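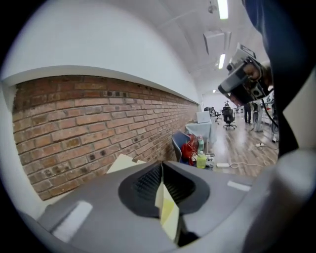
Fig. 1 - Folded yellow paper, with a cream sheet against the wall behind.

Guides > Prutdale label printer > Section 3: Paper and first print

Right, you've got the Prutdale out of its box and plugged in, so let's feed it something! I've set up more of these than I care to admit, and the paper is where most people come unstuck (me included, the first time).

1. Take a small stack of plain sheets and fan them with your thumb. Stop at 19 sheets - the tray will take more, but it sulks.

2. Lift the back flap and drop the stack in, short edge down. Slide the green guide across until it just touches the paper.

Note: folded or curled sheets are fine for scribbling on, but please don't put them through the printer. I lost a whole evening to one bent corner.

3. Hold the feed button until the light blinks, then let go. One blank sheet should come out.

4. On your computer, open the Clument program and pick "Prutdale" from the list. Set the quality to 300 for everyday labels.

5. Print the test page. If the lines look wobbly, run the line-up tool from the Clument menu and try again.

CAUTION: the roller behind the flap gets hot after a long run. Leave it 12 minutes before you poke about in there.

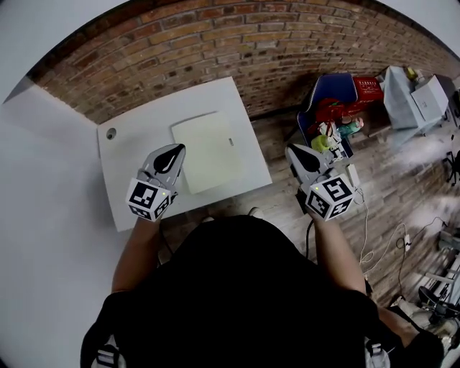 Fig. 2 - White square table with a pale cream rectangle on top.

6. Pick a flat, steady spot for the printer. Mine shook itself along a wonky shelf until I moved it, and the labels came out much straighter afterwards.

7. Clean the roller with a dry cloth every 2000 labels. The counter is under Settings, then Care.

Note: Flelilport cartridges fit too, but you'll need to tell Clument you've swapped, or the ink gauge stays stuck on full.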